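Workshop notebook — bedding bench
April, entry 47
Kept by Ketsara Boonchu

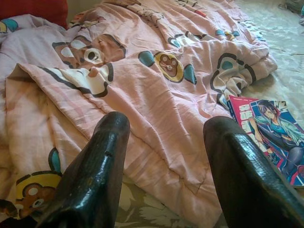

Jaruwan wants the folding method written up as settled and I don't think it is. We have been at comforters since before lunch and I have less faith in the "thirds first" rule than I did this morning.

Her claim, as I understand it: if you bring the long sides in by thirds before doing anything else, the filling stays put and the thing comes out square every time. She got this from the Phuthong handout, which gives no test behind it that I can find. It just says so, with arrows. The handout also says to smooth the cover "until flat," and I would like to meet the person who has had a quilted comforter lie flat on request.

My trouble is with the starting point. All of our good results began with the comforter already spread out and the corners found. Nobody's bed looks like that at seven in the morning. If the method needs ten minutes of tugging before step one, then the tugging is the method and thirds is decoration.

The pink monkey one is a fair case. Pale pink, monkey faces and teal shapes all over it, stitched lines so faint they're hard to follow. Jaruwan says use the print as a guide: find a face, pull until it looks like a face again, move on to the next one. I was ready to laugh at this but it is better than her other ideas. When a fold runs through one of the big faces you can tell right away something is off, and you can't say that about plain white. What I doubt is that it tells you which way to pull. A squashed monkey looks squashed whether the slack is above it or beside it. And the faces come in different sizes, so you can't judge one against another.

Tried her way and mine, turn and turn about. Mine is dumb: find a corner, hold it, walk it out to where it belongs, find the next. No looking at the print. I'm not putting times down because we were talking the whole way through and she kept stopping to argue. Anyone who quotes a time from this session made it up.

Things I would sign my name to:
— Shaking it hard from one end moves the lumps. It does not get rid of them.
— Smoothing from the middle out beats smoothing from one side, at least on the quilted ones.
— The Terado bag is too small for a comforter folded in thirds. Fits if rolled. The label says otherwise and the label is wrong.

Things I would not:
— That thirds is better than halves. We have 2 sessions on this, both by people who already liked thirds.
— That the Vernska spray does anything. Smells like a dentist's office. Jaruwan swears the creases drop out faster. I asked her to pick the sprayed half with her back turned while I mixed them up and she picked the wrong one, then said it didn't count.

Stock note: this style is 3622 on the sheet, but 123 is penciled in next to it in the margin and I can't find what that refers to. Prostov invoice? Shelf? Please stop writing bare numbers in the margin.

Next time I want somebody in here who hasn't read the handout. Hand them a heap of comforter and say nothing. If they come up with thirds by themselves I'll buy the coffee.

J. has read this and wants it noted that she disagrees with "decoration." Noted.

Print this entry | E-mail this entry

Recent entries
Fitted sheets, second attempt
Does the Terado bag shrink or do we overfill it
Pillowcases: inside-out method, mostly fine
Zippers on duvet covers, a complaint

Bedding bench notebook. Questions or corrections to Ketsara Boonchu or Jaruwan Ratanaporn. Back to top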